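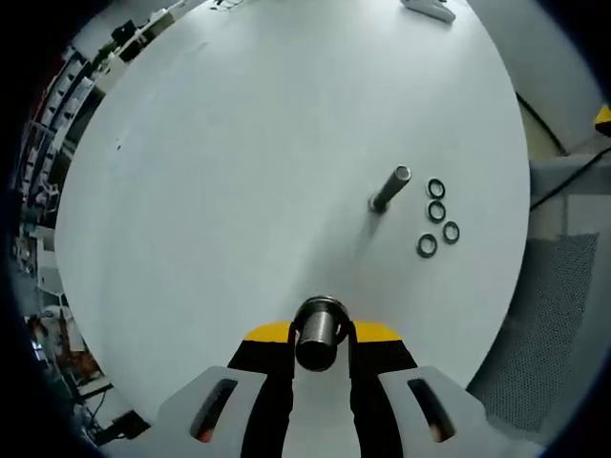 Zapfen, Gummiringe, Greifer. Aufgabe für heute: fügen.

Weil ihr immer fragt, wann so ein Ding endlich eure Werkbank aufräumt – kleiner Thread zum Stand der Dinge, 9. Januar 2023.

Ringe auf einen Stift stecken kann jedes Kleinkind. Für die Maschine ist das fies: schwarzer Gummi spiegelt nicht, gibt nach und verkantet, sobald der Winkel um 2 Grad danebenliegt.

Unser Lernverfahren (intern heißt es Plistis, fragt nicht) hat bis jetzt 351 Durchgänge gesehen. Beim letzten Test saßen 58 von 100 Ringen. Ich hab mich gefreut wie blöd! Mein Kollege Bořivoj Kubíček meinte nur, er würde mit der Quote in jeder Werkstatt rausfliegen. Hat er ja recht.

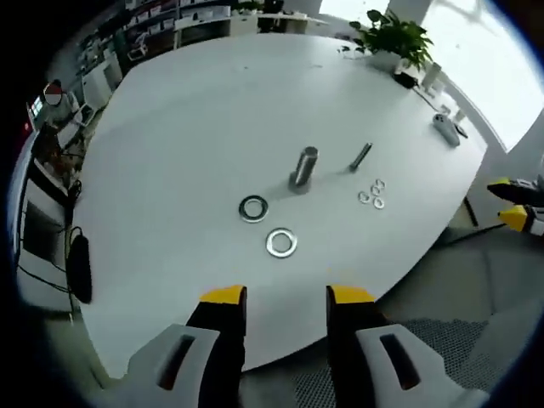

Gleicher Tisch, andere Teile: Pfosten, Schraube und Unterlegscheiben in verschiedenen Größen.

Metall ist bei uns die nächste Baustelle. Flache Scheiben von einer glatten Platte aufnehmen – probiert das mal mit zwei steifen Fingern, ohne Fingernägel. Ich schiebe sie inzwischen im Schlaf zur Tischkante.

Und der Haushalt? Wäsche, Geschirrspüler, Socken sortieren? Sehe ich noch länger nicht. In der Montage, immer gleiche Teile am gleichen Platz, da wird's früher was.

Im Mai zeigen wir den Stand bei Pladeck. Wer vorher Tipps zu dünnen Scheiben hat: her damit, Antworten sind offen.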